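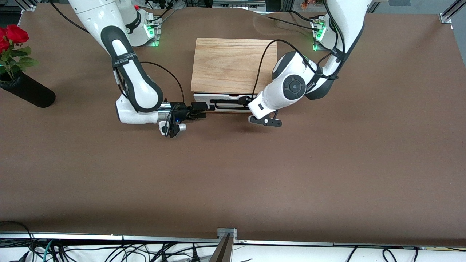

MINUTES OF THE MAY MEETING

Craft Room and Furniture Group

Present: Rekha Gautam (chair), Hemant Nautiyal, Yaneth Huanca, Tonantzin Magaña
Minutes: Yaneth Huanca
Apologies: Heiðrún Sveinbjörnsson

The meeting opened at 6:30 p.m.

1. Minutes of the last meeting

Agreed with one change. Under "Shelving" the length should read 60 inches. Hemant has already cut to the right length, so nothing else follows from it.

2. Small drawer units

Rekha reported on the small wooden drawer units for the craft room. The low rectangular kind was preferred over the tall one we looked at in the winter. It sits well on a table and people can see over it when they are working across from each other.

Tonantzin asked whether the units would live on the tables or be put away after each session. Hemant was for leaving them out. Yaneth thought the sewing class would want the whole surface for cutting. Agreed that the units stay out on weekdays and go on the low shelf for the Sunday class.

We have a price from Chauhan for 21 units, unfinished. The price from Bromex was lower but did not include delivery. Hemant will ask Bromex for a delivered price before we decide.

Action: Hemant

3. What goes in the drawers

There was a long discussion on this. The present system of jars and cookie tins has no labels and the needles have been found in with the beads twice. Tonantzin has drawn up a list:

Thread and bobbins
Needles and pins, in their own closed case inside the drawer
Buttons and snaps
Chalk, pencils, erasers
Glue sticks and spare blades do not go in the units at all

Rekha wanted the blades kept in the locked cupboard with the rotary cutters. Agreed.

Labels to be card, written by hand in capitals, and fixed to the front with tape for the first month. If the contents are still in the right places after that we will do proper ones. Yaneth has card left over from the plant sale.

Action: Tonantzin (labels), Yaneth (card)

4. Finish

Hemant has tried 2 finishes on offcuts, a clear wax and the Clinesik water-based varnish. He passed both around. The wax feels nicer but Rekha was worried about it marking fabric. Varnish chosen – one coat, light sanding, second coat. The drawer runners are to be left bare so they do not stick.

5. Table mats

Plain brown mats were agreed for the work tables. Yaneth asked for a lighter color, as dark thread is hard to find on brown. Rekha said pins show up well enough and the brown hides chalk. It was left that one table will have a pale mat and the sewing class can use that one.

Mats are to be wiped down and left flat. Please do not roll them up, the corners curl and then catch on sleeves.

6. Money

The furniture fund stands at $2000. Shelving is already paid for and does not come out of this. No spending on the units until the delivered price is in.

Heiðrún had sent a note asking if some of the fund could go to stools. Held over until she is here to speak to it.

7. Any other business

Tonantzin said the Givo sorting trays ordered for the bead group have not come. She will call again.

Hemant would like the offcuts box emptied. Anyone who wants pieces should take them by the end of the month – the rest will go to the woodwork class.

The meeting closed at 7:50 p.m. The next meeting is in the craft room at the usual time.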